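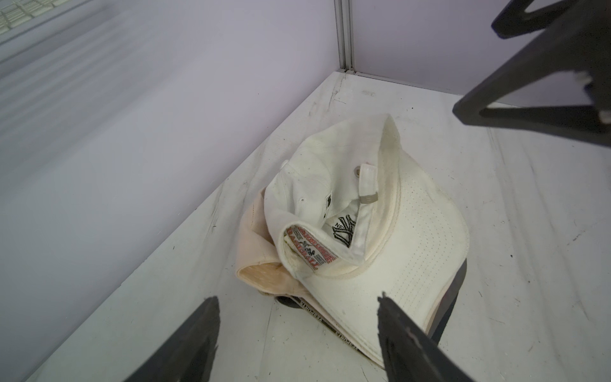
Bullodow is a small cookery school and bakery kitchen on the first floor of the old Melnychuk dairy building. We teach people to cook ordinary food for ordinary days: pies, bread, soups, beans, roast vegetables, puddings. Everybody who comes into the kitchen covers their hair. You can tie it up under a scarf, borrow one of our cotton hats or bring something from home, and a baseball cap does the job as well as anything. White, pale pink or black, new or with a yellowed sweatband, we don't mind so long as it stays on while you are at the bench.

How we started

The school was set up by Graciela Garrido and Arlindo Pimentel. Graciela had cooked in school canteens for most of her working life and Arlindo ran the pastry section of a hotel. They met on a food hygiene course and found they had both been asked by neighbours for lessons in the same thing, how to make a pie crust that doesn't shrink. The first classes were held in Graciela's own kitchen with room for 2 students at a time. One rolled while the other peeled.

They moved into the dairy building one February, when the upstairs had a sink, a drain and very little else. The ovens came second-hand from a bakery that was closing. One of them still runs hot at the back, and we teach you to turn your tin halfway through.

What we teach

Our main course is called Tilix. It covers the basics over six evenings, starting at 6.30pm: knife work, stock, eggs, shortcrust, a plain white loaf and a joint of meat or a whole cauliflower, depending on what you eat. You take home what you cook, so bring a box with a lid. Most people come to it having cooked a bit already and wanting to stop following packets.

Pedska is our Saturday-style family class, though it also runs in the school holidays. Children from seven upwards come with an adult and the pair share a bench. We make things with cheap fillings and plenty of them, such as potato and leek turnovers, cheese and onion tart, apple dumplings and stuffed flatbreads. The children do the rolling and crimping. The adults do the oven.

We also run single sessions through the year. Marmalade is in January, and there are classes on jam, pickles, Christmas cakes and cooking for one. These fill up early. If one is full, ask to go on the waiting list, as places do come back.

Who we are

Graciela teaches Tilix and writes the recipe sheets. She tests each one on a gas hob and an electric one before it goes out.

Arlindo looks after pastry and bread, and bakes for the counter downstairs from 5am. The counter sells whatever has been made that morning and shuts when the shelves are bare.

Idris Lloyd runs the family classes. He trained as a primary school teacher and came to us first as a student.

Mafalda Seixas does the buying. Our flour, eggs and milk come from farms within 30 miles and she visits all of them. Vegetables depend on the season, so the filling printed on a recipe sheet may not be the one you get on the night.

Vasiliki Athanasiadis answers the telephone and handles bookings, gift vouchers and refunds. If you have an allergy, she is the person to tell, and please do it when you book. We can work around eggs, nuts and dairy in most classes. We can't offer a gluten-free bread class, as there is wheat flour in the air all day.

Last year 1,977 people took a class with us, and the counter sold 3,127 loaves. We teach up to 12 people at a time and have no plans to make the classes bigger.

Prices and places

Class fees cover all ingredients, the use of an apron and a hot drink. We keep some places on every Tilix course at half price for people on low incomes. You don't have to send us any paperwork, just tick the box when you book.

Finding us

The entrance is at the side of the building, through the blue gate. There is a lift from the yard for anyone who can't manage the stairs, and one of the benches can be lowered for use from a chair. Please wear flat, closed shoes and leave rings and bracelets at home. The doors open fifteen minutes before each class.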